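How Do You Teach a Robot to Open a Door?
Dostolow Learning Pages: Robots at Work
For readers aged 8 to 11

You have probably opened a great many doors in your life. You reach out, take hold, pull, and the door swings towards you. Your hand knows how hard to squeeze and when to let go, and you can do all of it while thinking about lunch.

A robot does not begin with any of this knowledge. Somebody has to give it. This page explains two ways in which people do so: by remote control and by hand.

Why not just write instructions?

For a long time, most robots worked by following a list of written steps. A step might say: move forward 30 centimetres, close the gripper, move back 20 centimetres. This works well in a factory where every part arrives in the same place, facing the same way.

A kitchen is different. The cupboard may be higher or lower than the last one. The door may be stiff. It may open to the left or to the right, and somebody may have left it half open already. A list of steps that suits one cupboard may fail completely at the next.

For this reason, many engineers now prefer to show a robot what to do. When a person carries out a task so that a robot can learn from it, the result is called a demonstration.

Showing by remote control

The first way is called teleoperation. "Tele" comes from a Greek word meaning "far off", and you will also find it in "telephone" and "television". In teleoperation, a person moves the robot from a short distance away, or sometimes from another building.

The person may use a joystick, or a pair of small arms that the robot's larger arms copy. When the person bends the small arm, the large arm bends too. The computer keeps a record of every movement, together with what the robot's cameras saw.

Teleoperation has one great advantage. The robot itself is doing the moving, so the computer knows that each movement is possible for it. There are difficulties as well. The operator cannot usually feel the door through the controls, and may pull too hard or too gently. It can also be slow. Helmi Turunen, who trains new operators at the Ilenow workshop, asks beginners to open and close one drawer for a whole morning before they try anything else.

Showing by hand

The second way uses a gripper that a person holds. It has two fingers, as many robot grippers do, and a camera fixed to it. The robot's body does not need to be there at all. The person carries the gripper to the task and does the work with it, and the camera records what happens from close by.

A round, very wide camera lens is often chosen for this. It makes straight things look curved, as the back of a spoon does, but it takes in the fingers, the door and much of the room at the same time. Small square patterns in black and white may be fixed near the fingers. A computer can find these patterns easily, and they help it to work out how far apart the fingers are.

Holding the gripper yourself is quicker to learn, and you can feel when a door begins to move. You must, however, do the task with two stiff fingers in place of your own five. Try picking up a coin while wearing thick mittens and you will understand the problem.

One door is not enough

Suppose a robot learned from a single white door in a single room. It might decide that doors are always white, or that they are always found beside the same wall. Computers can be very good at noticing the wrong thing.

To prevent this, teachers change what the robot sees. They may put different stickers on the doors, hang coloured shapes nearby, or move the lamps. The robot can then learn that the pictures may change while the way a door swings stays the same.

At Ilenow, the team collected 400 demonstrations of cupboard doors between them. Hanne Nurmi and Sota Noguchi made 50 each in their first week. After each one they closed the door again and began from a slightly different place.

Mistakes are looked at too. If a finger slips off the edge, Mohcine El Khatib watches the recording and decides whether it should be kept. A recording in which the person slips and then tries again can be useful, as it shows the robot how to recover.

Try it yourself

You will need a partner, a pair of kitchen tongs and a cupboard that you have permission to use. Ask an adult to help you to choose a cupboard with nothing breakable inside.

First, open the door with the tongs while your partner watches closely. Your partner should then try to do it in exactly the same way. Did they hold the door in the same place?

Next, let your partner close their eyes and hold the tongs. Guide them using only the words "left", "right", "up", "down", "forward", "back", "squeeze" and "let go". Keep fingers away from the hinge.

Words to remember

Demonstration: doing a task so that a robot can learn from it.
Gripper: the part of a robot that takes hold of things.
Hinge: the joint on which a door turns.
Teleoperation: moving a robot by remote control.
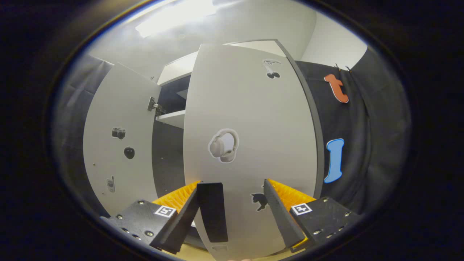
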